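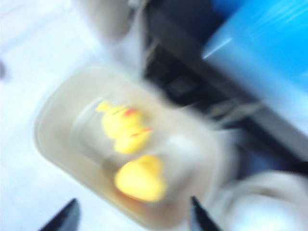
Two rubber ducks in a tray, seen from the robot's wrist.

Rules for robots that pick things up

A robot arm can move a rubber duck from one place to another. It is a small job, but there are rules for it, and most of them are the same rules that apply to big robots in factories. They are there to stop people getting hurt and to stop things getting broken.

Why does a robot need rules?

A robot does what its program tells it to do. If your hand is in the way, it may not notice. Some robots have sensors that can feel a bump and stop, but people who work with robots are taught never to count on that.

Who writes the rules?

Some rules are laws. Others are called standards. A standard is a long document that experts from many countries agree on, so that a robot built in one country can be used safely in another. Then each workplace adds rules of its own. At the Carrilho workshop, where Inês Carvalho teaches people to use robot arms, there are five, and they are stuck to the wall.

1. Know where the stop button is before you start. It is red and anyone may press it. You will never be told off for pressing it.

2. Stay out of the robot's space while it is moving. There is tape on the floor to show how far the arm can reach.

3. Go slowly the first time. A new job is always tried at low speed. At Carrilho, people have to watch it go right 50 times before they turn the speed up.

4. Tie back long hair and take off scarves and lanyards.

5. Write down what went wrong. Even a dropped duck goes in the notebook.

What about squeezing?

A gripper is the part of the robot that holds things. Many grippers have two fingers that close together, and they can pinch. There is a limit on how hard a robot may press if people work close to it. The limit is different for different parts of the body – a hand can take more than a face can. Shanthi Patwary checks this with a small meter that goes between the fingers and shows the force as a number. If the number is too high, the robot is switched off until it has been put right.

Soft toys and rubber ones are useful for practice. They do not smash if they are dropped, and they have no sharp edges.

Can children use robots?

Yes, with a grown-up who has been trained. School robots are usually small and not very strong, but the rules still count. Ask where the stop button is. If no one can tell you, wait until someone can.

Words to know

Gripper: the part of a robot that holds things.
Sensor: a part that lets a robot feel, see or measure something.
Standard: a set of rules that many people have agreed to follow.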